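Small Storage, Palilis Road

Photos and notes from the worktable

We spent most of April going through the small storage pieces at the Palilis Road workroom. The aim was simple: keep what still opens and closes properly, fix what can be fixed, and pass the rest on to the Drerville reuse shop. The inventory came to 117 items, and 32 of them were drawer boxes of one kind or another. The others were trays, lidded cases, letter racks and a lot of loose hardware.

Sum-yee Chiang kept the list. Tien-fu Fung did the hinges and runners, and Chaltu Mamo handled anything that needed sanding. The money spent on screws, felt and wax came out of what was left from the Pladholm sale.

A few notes on the drawer boxes, as people have asked. Single-drawer boxes are more useful than they look. One holds a season's worth of seed packets or all the chargers in a house, and it will sit on a shelf without a bracket. The handle is the part that fails first, usually at the screws – the wood around them gets soft and the handle starts to turn. We plug the hole with a glued dowel, let it sit overnight and drill again. Metal handles go back on with a washer behind the front panel. We don't varnish oak. It gets one coat of wax and a rub with a cotton cloth.

Drawers that stick were planed only if wax on the runners didn't help. In nine cases it didn't.

Finished pieces are listed under Memon shelf numbers, so quote the number if you want one held. Holds last until noon the next day. Comments are open at the bottom of the page.

On the table: an oak drawer box with a black metal handle, and below it a white case with a handle recessed along the side.
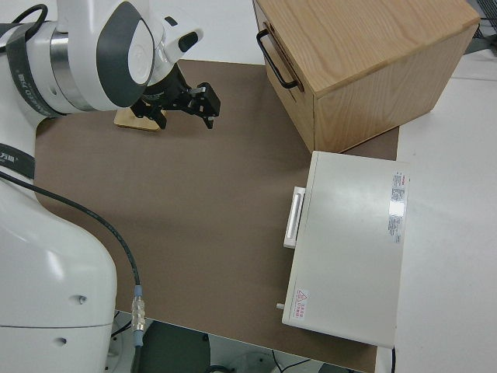

Lăcrămioara Bucur: I've had good luck with toothpicks and wood glue in place of the dowel, at least for small handles. Three or four in the hole, snap them off flush, and the screw bites again. For oak I'd still drill a pilot hole first or it can split along the grain. Do you take boxes with the drawer missing? I have two in the garage.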